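# Gears on a Plate – Kordale set

29/04/2020 – Rui Esteves

## What's in it

Small metal spur gears, a round steel-colored plate with a hole through the middle, and pins for the gears to go on. Putting gears on pins sounds like a job for a toddler. The set holds 128 sessions and 3,334 stills, which is a lot of evidence to the contrary.

The kit goes by "Amaral" in the file names, after a shelf label that outlived whatever was on the shelf. 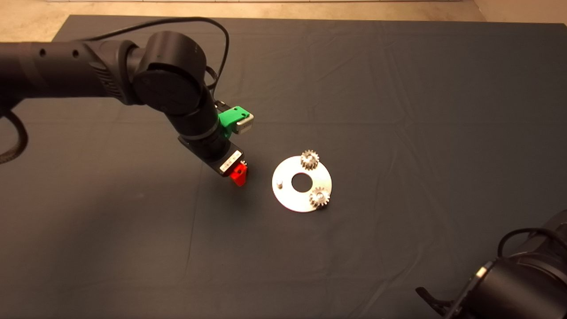

Everything sits on dark gray cloth. We tried a white one first and the plate turned into a rumor. Gray is better, although it creases when you look at it and we gave up ironing after session 24.

## Labels

- `gear_on_pin` – seated on its pin
- `gear_held` – off the plate, being carried
- `plate_tilt` – the plate isn't lying flat on the cloth
- `unclear` – we argued 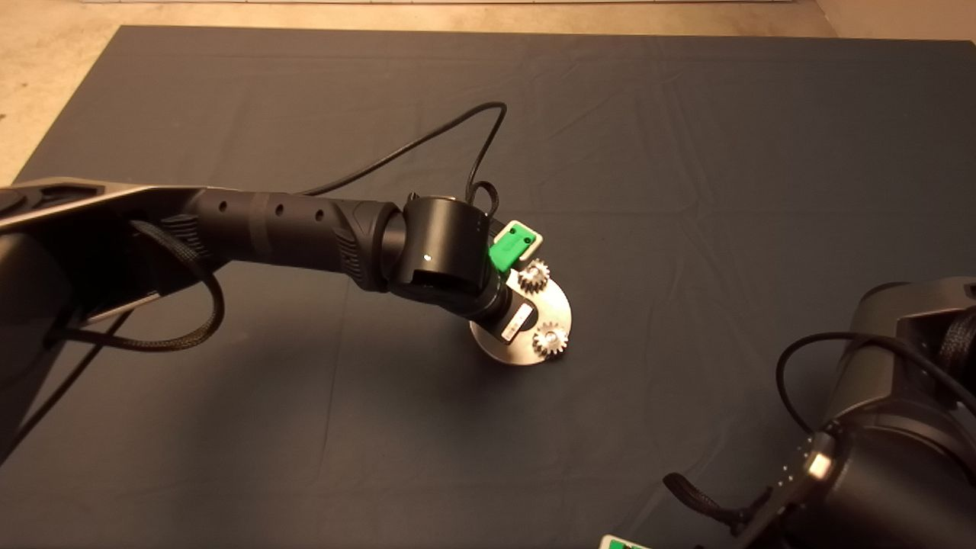 Jastau wrote in to ask whether `plate_tilt` has a minimum angle, having found two stills labeled differently that looked the same. It doesn't have one. We used our eyes, and our eyes had off days. Corrections are welcome, preferably in one file.

## Known problems

Glare. The metal goes close to white on one side and keeps its scratches on the other, so don't use brightness to find the rim.

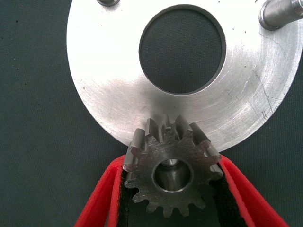

Tooth counts are not included. I started a column for them in June and got through 200 rows before losing my place – the column has been removed and will not be discussed.

Contact: Rui Esteves, Sostum | © Sostum | Back to top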